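An Afternoon With the Cup Stackers

21 Dec 2023

I almost didn't go. The open day at Daltard was on the far side of Drastitz, the bus was late, and I had a cold. But I'd been promising myself since September that I would see one of these robot labs with my own eyes, so I put on a second scarf and went.

They let us in through the loading dock, which I loved. No lobby, no welcome video, just a long hallway with a hundred or so coats – okay, 53, because the coat check tickets ran out at that number and mine was the last one – and a smell of coffee from somewhere I never found.

The first stop was a talk on grippers by two engineers from Lazaridis, who kept interrupting each other in the nicest way. One had brought a paper bag of eggs. I won't spoil the trick for you, but I sat in the second row and wished I hadn't worn suede.

Then came the part I'd come for, the tabletop demos from a small outfit called Roment. I'd pictured welding sparks, big orange arms, a fence with warning signs. What they care about is household stuff. Cups, toy bricks, buttons, the things a four-year-old handles all day without thinking. Their list has 200 little tasks on it, and they told us cheerfully that plenty of them still go wrong. A plastic cup weighs almost nothing, so if the fingers come in a bit too fast it just scoots away from you (I do this with my toothbrush mug most mornings). 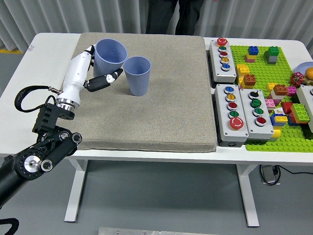 I asked what was so hard about picking up a cup, and got a long answer about thumbs. Four fingers can push on something all they like, but without a thumb in the right spot you're only shoving it around. I've been watching my own thumb ever since! Try opening a jar and paying attention to it – it's a very odd feeling.

A boy next to me wanted to know if it could build him a castle. Maybe next year, they said, and he wrote that down in a notebook.

I stayed until they started stacking chairs, then missed the 830 bus and had to walk to the station with my nose running. The next open day is in September and I've already signed up. I'm bringing my sister, and I'm wearing different shoes.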